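I've been taking magnesium at night since July, and enough of you have asked about it that I'm finally writing it all down in one place.

Some background. I sleep badly, I always have, and by early summer I was waking up at 3 with my calves in knots. My pharmacist suggested I look at magnesium glycinate, so I went down the rabbit hole (you know me) and came home with a bottle from Drokico. It was 20 dollars for a two-month supply, so not the cheapest on the shelf and nowhere near the priciest. I take it with a few crackers right after dinner – on an empty stomach it made me queasy.

The cramps eased off in the second week. Was it the magnesium? No idea! I was also drinking more water and I'd quit doing those awful stair workouts, so please don't treat me as a clinical trial.

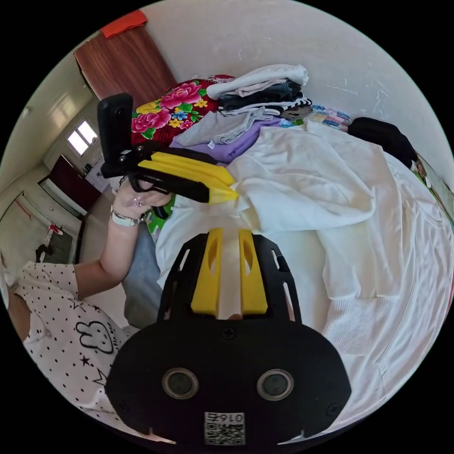
*Laundry on the bed, and a very cute rabbit shirt.*

Before Drokico I tried the Surnent powder, the berry one, and I couldn't get past the taste. It's citrate, too, and citrate and my gut are not friends. I'll spare you the details, but I gave up after 11 days and gave the rest of the tub to my sister, who loves it. Same stuff, same dose, no trouble at all. Bodies are weird.

I do the spray as well. Plutel makes one you rub into your legs, and it tingles like crazy if you've just shaved, so learn from my mistake there. I couldn't tell you if any of it gets through the skin. The massage part feels lovely, though, and I'll probably finish the bottle for that alone. 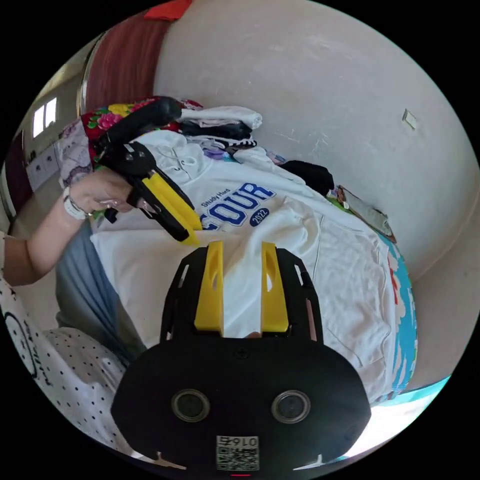 *White hoodie, laid out flat.*

What about food? I eat a lot of pumpkin seeds now, plus black beans and way more spinach than I used to. I get the seeds from Alexiou, the little grocery by the bus station, where they roast them with hardly any salt. A handful goes on my oatmeal and another one disappears while I'm making lunch.

Please talk to your doctor first if you have kidney problems or take other medicine. Some antibiotics need to be kept a few hours away from magnesium, and I only found that out from the leaflet.

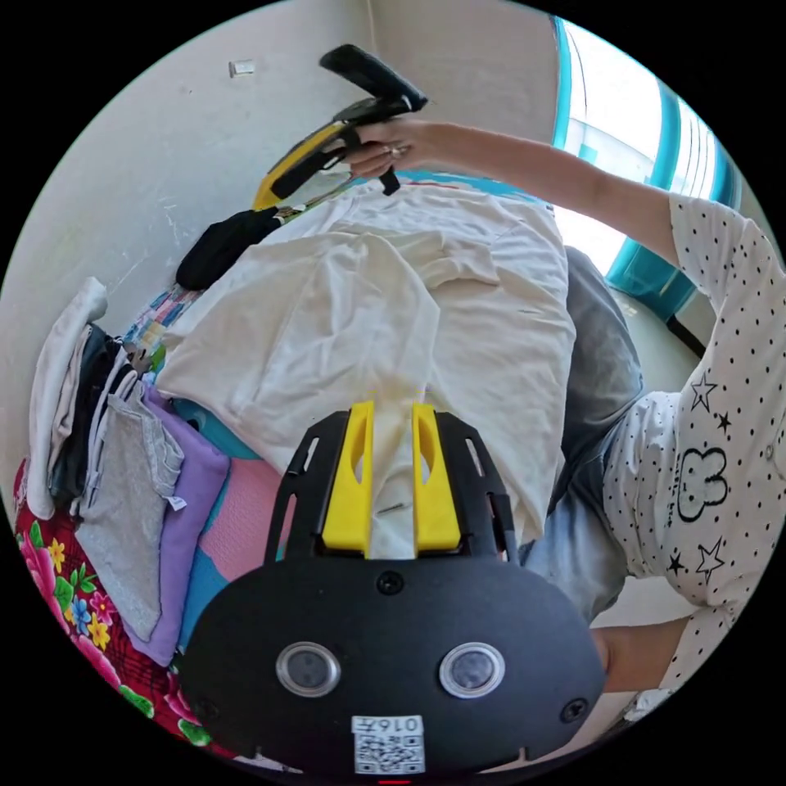 One reader wrote in to say that she'd had no luck with glycinate after some 2 months of trying, and that stretching her calves before bed did far more for her cramps than any pill. I've added the stretches to my evenings and I like them a lot, so I'm keeping both going for now. Next up is tart cherry juice, which three of you keep pushing on me, and I have a bottle in the fridge already.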